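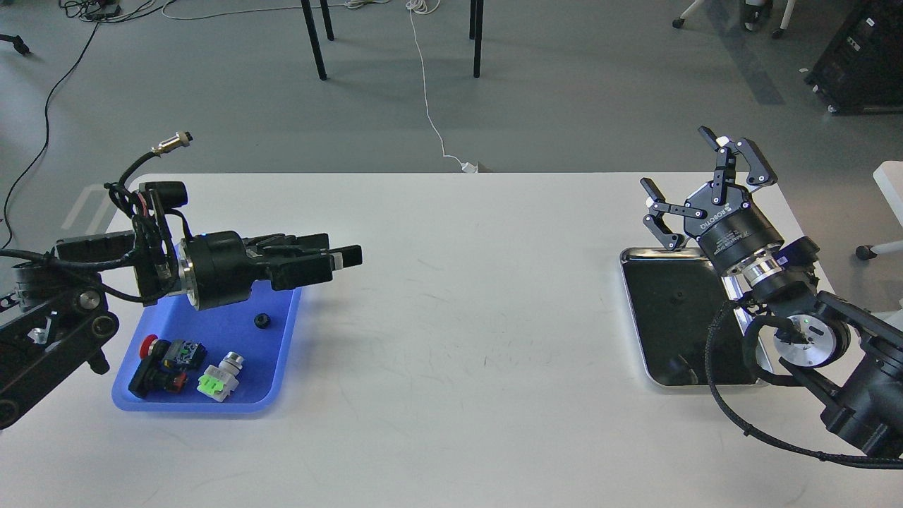
Dustorgate Two-Arm Sorting Method
Software package and training set for research laboratories
Supplied by Gralitz

Overview

Dustorgate is a method for teaching two robot arms with different grippers to share one sorting task. One arm carries a parallel gripper with two fingers, the other carries a three-finger gripper. The method decides for each part which of the two hands should take it, and from which side. It was developed in our own laboratory by Aino Vuorinen and Araba Nartey, and it is now offered to other groups as a package which can be installed on their existing arms.

The package is meant for people who already have a working two-arm station. We don't sell the arms or the grippers. If you have only one arm, please look at the Tunder package, which uses the same file format and costs less.

What the method does

Small electrical parts are a hard case for grasping. An emergency stop button has a wide cap and a narrower body, so the same part can be a good grasp for one hand and a bad one for the other. A small knurled cap is low and round, and a wide hand easily pushes it away before it closes. Many published methods learn one grasp score and apply it to every gripper. Dustorgate learns a separate score for each hand and compares them before any arm moves.

The comparison takes into account three things: the shape of the part as the camera sees it, the free space around it in the tray, and the place where it must be put down. When the two scores are close to each other, the arm that is nearer to the goal tray gets the part. This rule is simple, and we tried to replace it with a learned one, but the learned one was slower and did not give better results in our tests.

Result

We tested the method with switches, push buttons, contact blocks and loose caps, placed by hand in a plastic tray in mixed orientation. The test had 400 picks. With the single-score method as baseline, the correct hand was chosen in 80 percent of the picks where our two operators agreed on the answer. With Dustorgate the errors became fewer, mainly for the caps and for the buttons lying on their side. The full table is delivered with the package, including the picks which failed, so that you can compute your own numbers.

We should mention one weak point. Parts with shiny metal collars still give wrong depth values under strong ceiling light. The same is true for a steel goal tray, where the rim reflects. In our station we lower the light from above and this helps, but it doesn't remove the problem completely.

What is in the package

Scoring software for two hands, with source code
Trained models for one parallel and one three-finger gripper
Recordings of 130 demonstrations by human operators, with joint positions and wrist camera video
Table layout drawing with tray positions
Calibration sheet, A3 size, to be glued on a flat board
Results table and the scripts that produce it
Printed manual, English

Electrical parts are not included. The manual has a list of part types which you can buy from any electrical wholesaler. The colour of the parts can be different from ours.

Station requirements

Two arms mounted on opposite sides of one table, facing each other
One gripper with two parallel fingers and one with three articulated fingers
At least one wrist camera, on the parallel gripper side
Table surface light in colour and without pattern. Small scuffs are no problem
Two trays with low sides. We recommend plastic for the parts and any flat tray for the goal
Computer with Linux and a separate graphics card

Free space of 50 cm between the trays is recommended, so the two hands can pass without waiting for each other. A shorter distance is possible, but then please turn on the waiting mode in the settings file.

Setting up

Put the calibration sheet in the centre of the table and run the calibration for each arm. After this, run the cross check, where both arms touch the same point one after the other. If they don't meet, repeat the calibration of the arm with the bigger error. Don't try to correct the numbers by hand, we have seen that it makes the other side worse.

Cables at the wrist should have enough slack for a full turn. During the first hour, keep the speed at the lowest level and stay near the stop button of the station.

Using your own parts

New part types need new demonstrations. In our experience some 50 are enough for a part with simple shape. Record them with both hands, also when one of the hands is clearly the wrong one, as the method learns from the bad grasps too. The recording tool marks a dropped part automatically, but it is better to check this afterwards in the video.

Groups who use the Suominen fingertip set in place of their standard tips should retrain the model for the parallel gripper. The model for the three-finger hand can stay as it is.

Licence and support

The licence covers one laboratory, with no limit for students and staff. Publication of results is allowed and welcome, and we ask only that the method is cited by its name. Support by email is included for the first year. Questions on the method are answered by Araba Nartey, questions on installation and calibration by Aino Vuorinen.

The next version is planned for January and will be free for all licence holders. It adds handing over a part from one hand to the other in the air, a function still in testing.

Price and delivery

Price on request. Please write which arms and grippers you have, and send a photo of your table if possible. Software is delivered by download, the calibration sheet and manual by post.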